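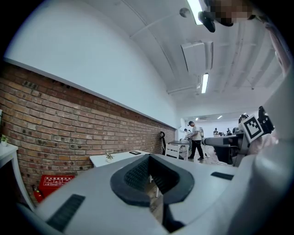
Seltari publica la versión 2 de Plorkidgate, su programa para procesar trayectorias de pinzas manuales

Redacción, Cáceres. 2021-09-16

La empresa Seltari ha publicado la versión 2 de Plorkidgate, un paquete de software que reconstruye el movimiento de pinzas manuales a partir del vídeo de sus cámaras y lo convierte en datos para entrenar políticas de control. La actualización puede descargarse desde hoy y mantiene la licencia de la edición anterior.

El cambio principal afecta a la estimación de la posición. Hasta ahora el programa calculaba la trayectoria de cada pinza por separado, y al juntar grabaciones hechas a la vez en una misma sala había que corregir a mano la orientación de los ejes. La nueva versión usa los marcadores cuadrados en blanco y negro que llevan las pinzas para situarlas en un sistema de coordenadas común. Cuando una cámara ve el marcador de otro equipo, el dato se incorpora al cálculo y se guarda junto con su margen de error.

«El problema no estaba en detectar el marcador, que es bastante fiable, sino en decidir cuánto caso hacerle cuando sale muy inclinado o cerca del borde de la lente», explica Nektarios Kourkoulas, responsable de percepción en Seltari. El programa asigna ahora menos peso a esas lecturas y descarta las que no encajan con la odometría visual.

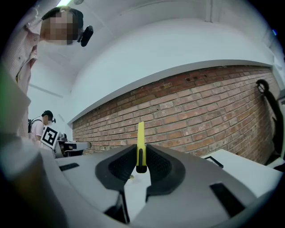 También se ha reescrito el módulo de sincronización. Plorkidgate alinea los relojes de las cámaras al cargar la sesión y avisa si la diferencia entre dos de ellas supera los 200 milisegundos. En ese caso el tramo queda marcado para revisión y no pasa al conjunto de entrenamiento salvo que el usuario lo autorice.

Hernton, que prueba el programa desde julio, ha aportado las correcciones del exportador. Ntombi Tshabalala, ingeniera de planificación de la compañía, señala que la apertura de la pinza se guarda ya en metros y no en píxeles, lo que les ha permitido retirar un conversor propio. Tshabalala añade que el consumo de memoria en sesiones largas sigue siendo alto.

Los proyectos creados con la edición anterior se abren sin cambios, aunque hay que repetir la calibración de las lentes. Seltari prevé publicar una revisión menor con mejoras en el uso de memoria, para la que no ha dado fecha.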